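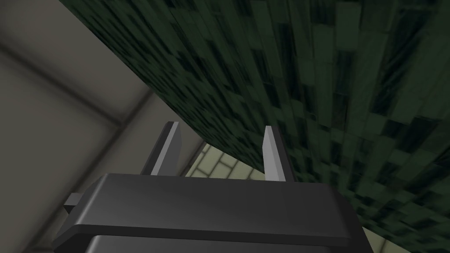 Fig. 1. Patterned green surface, grey-brown slabs and pale tiling, computer rendering.

May 5, 2023
Eyvindur Grímsdóttir

Interior Finishes, Week 4: Value, Pattern and Joint

Value is the lightness of a surface independent of its hue. Finishes are selected for value first and for colour second. Two samples of different hue but equal value will merge at a distance, and the joint between them will read poorly under low light. Compare samples under the lamp specified for the room, at the angle at which they will be installed. A floor sample held upright gives a misleading value.

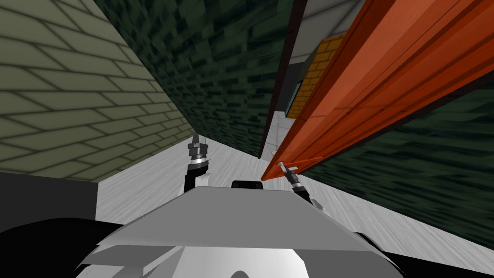
A change of plane alters apparent value even where the finish is constant. Matte coatings make the change easiest to judge, as there is little reflection to confuse it. Planes should be drawn as flat tones before any texture is added. The broad upper surface in the rendering is faceted this way, in light and mid grey, and its form can be read from tone alone. On the elevation sheets, use no more than four tones per material.

Pattern has a module and a direction. A 600 mm tile laid in a room 2400 mm wide gives four modules only if joints and perimeter gaps are ignored - include them in the setting-out. Any cut piece narrower than 173 mm is to be moved to the least visible edge.
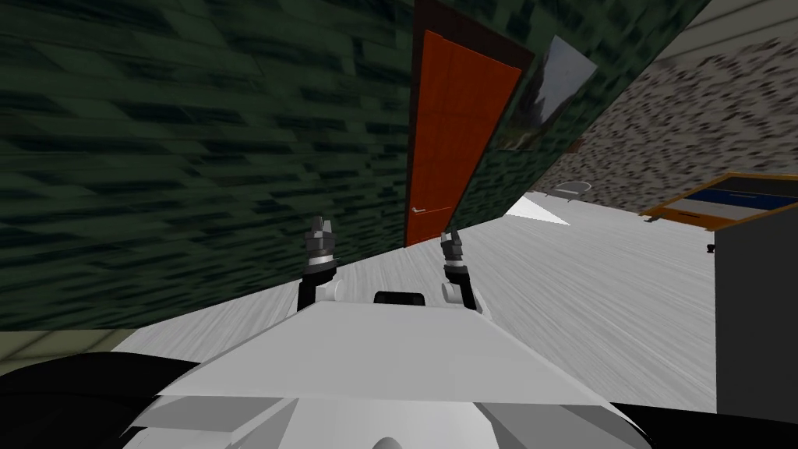
Adjoining patterns compete when they share both value and scale. Separating them by value is usually the cheaper correction. A dark green, brick-like wall against a light grey floor with wood grain keeps its boundary clear, although both surfaces are streaked. Were the floor darkened to match, a trim strip would be needed at the junction. Show the strip in section at 1:20.

Reading for next class: the Closard sample schedule, parts A and B. Setting-out drawings are due at the start of the tutorial.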